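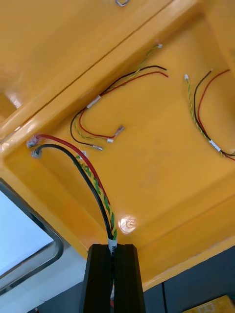

Planard Word Cards

Hi! I'm Trinidad Lagos and I teach beginner English to second graders. This is the README for my set of 327 printable word cards - food, weather, animals, family, and a big pile of action verbs (my kids can't get enough of "jump").

What you get: cards.pdf has everything, and words.csv lists each word with its topic and level. There are 37 topics. Level 1 is for total beginners, level 2 is for kids who can already read short sentences.

Print on thick paper if you have it. I play memory with 30 cards at a time, so 15 pairs, and that fills half a lesson easily!

Known problems: "scarf" shows up under both winter and clothes, and the plural for "sheep" is wrong in the CSV. I'll fix both in January.

Copy them, cut them up, change them, share them with the teacher next door. Just please don't sell them.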